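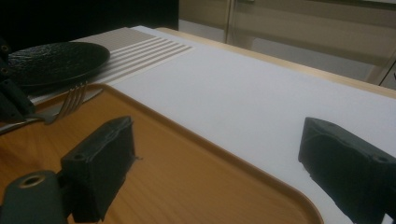
Do we need to bring our own plates and cutlery to the Cullenport supper? It's all laid on at the hall this year, so just bring yourselves and a dish to share.

On Wednesday, July 28, 2021, the Voststead list wrote:
> I've not been to one of these before. Is there a theme for the food, and
> do I have to say in advance what I'm making? Also, is there an oven? I
> do a potato pie that's no good cold.

Hello, and welcome! No theme at all, cook whatever you love eating. It does help if you put your dish on the sign-up page, as in April we ended up with 5 trifles and hardly anything green (I ate a lot of trifle, no complaints from me).

There is an oven, a big old Vaveck with four shelves, and it gets properly hot if you give it half an hour. Potato pie sounds wonderful – please do bring it! Foil over the top, a label on the lid with what's in it, and pop it in when you arrive. Nuts, eggs and milk are the main things people ask after.

Doors open at five and we eat at eight. Those three hours go quickly, what with the bread to slice and everyone wanting to hear about everyone else's allotment. If you're coming from the Voststead side, the lower road is still shut, so go over the bridge and park behind the chapel.

Lovely news on the kitchen fund too: we're up to £1,570, which pays for the new sink and leaves a bit towards a second fridge. I'm so pleased, that old tap has soaked me more times than I care to remember.

One thing I'd still love is somebody to make a big soup without meat. The 8 litre pan is in the tall cupboard and you're welcome to borrow it beforehand. Drop me a line off list and I'll leave the key out for you.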